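サイト内検索 キーワードを入力 検索

菌根菌の畑だより:マメのうねで見えてきたこと

2026年1月31日

冬の畑は静かですが、土の下の話はむしろ今がいちばん面白い時期です! Pestcombeの試験畑で昨シーズンから続けているアーバスキュラー菌根菌の接種試験について、根の観察がひと区切りついたので、さっそくお知らせします。

菌根菌は植物の根に入り込み、土の中へ細い菌糸を伸ばして、リン酸などの養分を根に届けてくれる菌です。かわりに植物からは光合成でできた糖や脂質を受け取ります。ソラマメもエンドウもこの菌とつきあいがあり、そのうえ根粒菌とも共生しますから、一本の根の中はなかなかのにぎわいです。

試験を組んだのはジェシー・センプルさん。うねを4本立て、2本には播種時に菌根菌の資材を混ぜ、残りはそのままにしました。品種も畝間も水やりもそろえてあります。12月に掘り上げた根は20株分。洗って染色し、顕微鏡で菌の入り具合を見ていくのですが、これが根気のいる作業で、ローリー・リッチーさんは昼ごはんも忘れて接眼レンズに張りついていました。 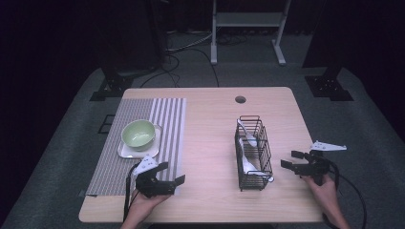

木のテーブルに、しま模様のマットと淡い緑色の陶器のボウル。

さて結果です。接種したうねでは、細い側根の先のほうまで樹枝状体がきれいに見える株が目立ちました。あの細かく枝分かれした形は何度見ても見飽きません。一方、接種していないうねでも、菌がしっかり入っている株がありました。もともと畑にいた菌が働いているわけで、これは大歓迎の知らせです。長く不耕起でやってきた区画だけに、土着の菌が元気に残っていたのかもしれません。

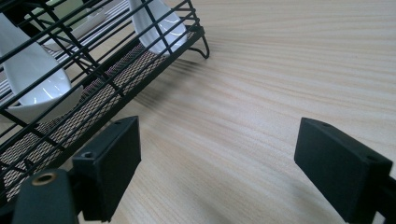

気になるのは、リン酸をよく効かせた東側の端です。ここでは接種の有無にかかわらず、菌の入りが浅めでした。土にリン酸がたっぷりあると植物は菌とのつきあいを控える、という話は教科書にもありますが、自分たちの畑の根で見ると感慨が違います。ニール・オグルヴィさんは春作でこの端の元肥を控えてみるそうで、うねの図面にはもう書き込みが入っています。

収量については、まだ何も言えません。越冬中の株が莢をつけるまで待つことになります。地上部の草丈にはうねごとの差がほとんどなく、マグナス・ランキンさんは「春の伸び出しが勝負」と見ています。

ご家庭の菜園で試したい方から、資材の使い方のお問い合わせもいただいています。菌は生きた根に触れてはじめて働きますので、土の表面にまくより、種や苗の根のすぐそばに入れるのがおすすめです。アブラナ科のキャベツや大根は、ふつう菌根をつくりません。マメ類、ネギ、トウモロコシあたりから始めると楽しめると思います。 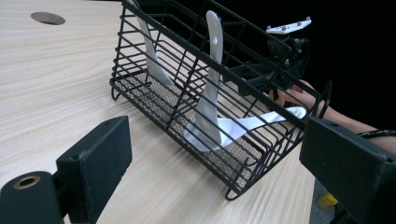 木のテーブルに斜めに置かれた黒いワイヤーのかご。

次号では、緑肥のあとに菌がどれだけ残るかを取り上げます。エンバクとヘアリーベッチの跡地から土を採り、ポットでネギを育てて比べる予定です。染色した根のスライドを見てみたい方は、センプルさんまで声をかけてください。顕微鏡は出したままにしてあります。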